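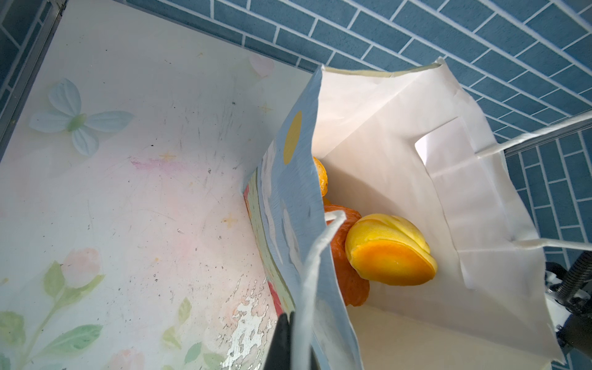
5. Chore program "Unpack shopping bag"

This section describes how to prepare and start the unpacking program of the Sterau arm at the kitchen station. Please read section 4 (Safety zone) first. The program is still in test state. It can empty a simple bag with few items, but it cannot yet replace a person who puts away the weekly shopping.

5.1 Preparing the bag

1. Use a paper bag which stands by itself. Soft plastic bags fall together and the arm does not find the opening.
2. Open the bag fully and place it inside the marked working area.
3. Fold both handles to the outside. A cord handle that hangs over the opening can be caught by the fingers.
4. Put in only toy food from the Fillen set. Real fruit is allowed from software version 7 on, and only hard kinds.

Note: Items which lie close to the bag wall are the most difficult. The fingers need free space on two sides.

CAUTION: Do not put glass, eggs or knives in the bag. The arm has no feeling for weight before it lifts.

5.2 Starting the program

1. Switch on the controller and wait for the green lamp.
2. Select program 846 on the panel.
3. Set the speed to 32 percent for the first run. Do not use 100 percent with a paper bag.
4. Press START and stay behind the line until the arm is back in home position.

5.3 What the program can do and what not

In our trials in May the arm took out single round items well. It had trouble when two items were pressed together, and it often pulled at the bag when an item was under the folded edge. A person does the same work in a few seconds and does not think about it. For this reason we recommend the program for training and demonstration, not for daily household use.

If the arm stops with message "No grip", press HOLD, move the item by hand a little to the middle and press CONTINUE. If the bag is torn, take a new one. Tape on the paper disturbs the edge detection.

Questions about this section: Hildegard Baumgart, Kramer service office.

Last change: Jun 16, 2025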